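Home Safety Checklist for a Small Dog, with My Comments
Filled in Nov 16, 2020, for Tamia, female, small mixed breed

I made this list when we prepared our apartment for Tamia, and I have now gone through it again with her living here. The first version was written in July and it was too short. Under each point I write what I found and what I changed. English is my second language, so please excuse if some sentence is stiff.

Marks used: OK = no action. FIX = something must be done. WATCH = fine today, check next time.

1. Floor level

1.1 Electric cables behind sofa and desk. FIX
Two cables were hanging where she can reach them. I put them in a plastic tube and fastened the tube to the wall. A small dog does not need to be a big chewer to damage a phone charger, the thin ones go very fast.

1.2 Gaps behind furniture. OK
The gap behind the bookcase is now closed with a board. A gap of 7 cm is enough for her head, and I have learned that where the head goes, the rest wants to follow.

1.3 Slippery floor. WATCH
The hallway has a runner with rubber underneath. The kitchen has nothing yet. Small breeds have often weak kneecaps and I do not like to see her turn quickly on the tiles.

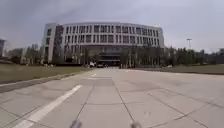
1.4 Trash can in kitchen. FIX
The lid closes, but she can push over the whole can. I will move it inside the cabinet under the sink, and the cleaning products go up to the top shelf on the same day.

1.5 House plants. FIX
The lily was given to my neighbor. The aloe stands on the high window sill, but one long arm is hanging down and must be cut or tied.

2. Sofa, bed and stairs

2.1 Jumping height. WATCH
Our sofa is 42 cm and she jumps down from it many times every day. We bought the foam steps from Davetti. She goes up by the steps and comes down by the air, so the training is only half done. I put a treat on the lowest step and wait.

2.2 Stair gate. OK
It is mounted with screws and does not move when I pull it. The space between the bars is narrow enough. I tried first a pressure gate from Irkine and it slipped on our painted wall, so I sent it back.

2.3 Balcony door. FIX
The net stops 80 cm above the floor and the bottom part has only the railing. Until it is repaired, the door stays closed or she is on the leash. 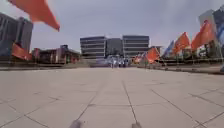 Roald Åberg wrote to me about this point after reading the July version: "Please do not trust a plastic net alone. Mine was bitten through at the corner in one evening. Use metal mesh for the lower part and check the corners with your fingers, you will feel a broken thread before you see it." I have taken his advice and ordered mesh.

3. Collar, harness and leash

3.1 Harness fit. OK
Two fingers fit under every strap. For a dog with a small windpipe I would use only a harness for walking. The collar is for the name tag.

3.2 Stitching and rings. WATCH
The ring on the back is good. On the chest strap I see a loose thread, 2 cm long. I cut it and marked the place with a pen, so I can compare next month.

3.3 Leash clip. FIX
The clip does not always close by itself. It is the old leash from Gwilliam which came with her, and the spring is tired. New leash is on the shopping list. 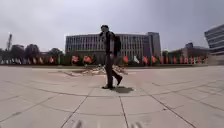
3.4 Name tag. FIX
It still has our old phone number! I was a little ashamed when I saw this. The microchip registration was updated already when we moved, but the tag I forgot completely.

4. Food and medicine

4.1 Food storage. OK
Dry food is in a closed box, and the bag label is kept with it in case of recall. The box holds enough for 16 days.

4.2 Dangerous foods out of reach. OK
Chocolate, raisins, onions and chewing gum with xylitol are in the upper cabinet. Guests get a friendly reminder about handbags on the floor, this is where the gum is usually.

4.3 Human medicine. FIX
My night table had a strip of painkillers in the open drawer. Moved to the bathroom cabinet.

4.4 Emergency numbers. WATCH
The number of our vet hangs on the refrigerator. The night clinic is missing and I must ask which one takes patients from our area.
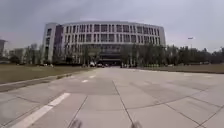
5. Grooming and toys

5.1 Hair around eyes. OK
Trimmed with round-tip scissors while my husband holds her. Long hair in the eyes makes her bump into chair legs.

5.2 Toys. FIX
One rubber ball was small enough to go behind the back teeth, so it is thrown away. The rope toy loses threads and goes out too. The plush rabbit may stay, but its plastic eyes were removed.

5.3 Crate. OK
Door and lock work. No sharp wire ends inside. Her collar is taken off before she sleeps there.

Still open: 1.4, 1.5, 2.3, 3.3, 3.4, and the night clinic from 4.4. The mesh for the balcony is ordered but not delivered.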